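Landslide closes Narnton road, 32 homes evacuated

Dec 19, 2020

A landslide on the slope above Hinville blocked the main road to Narnton early in the morning after two days of heavy rain. No deaths were reported.

The slide covered 300 feet of roadway and damaged a water main, the county emergency office said. Crews evacuated 32 homes below the slope. Residents were taken to a school in Windness.

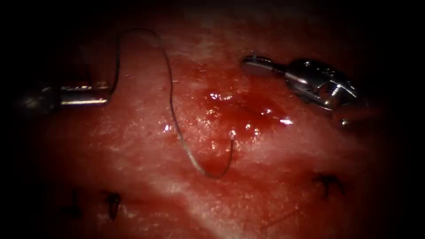
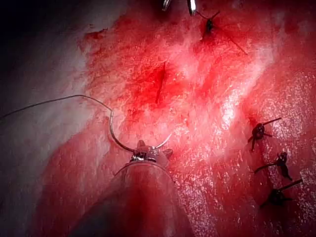
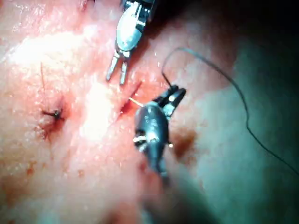
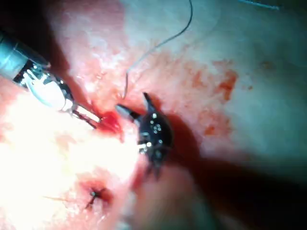

Robotic surgical instruments at a tissue surface.

Sena Addo, a geologist with the county, said the soil was saturated to a depth of several feet. Sensors on the upper slope still showed slow movement at noon, and the evacuation order will stay in place until the readings are stable.

Power was cut to 295 customers on the east side of Hinville. A smaller slide in August closed one lane at the same location.

Traffic is being sent through Jafri. Trucks over the weight limit for the Jafri bridge must use the highway. The county will inspect the drainage channels before the road is cleared.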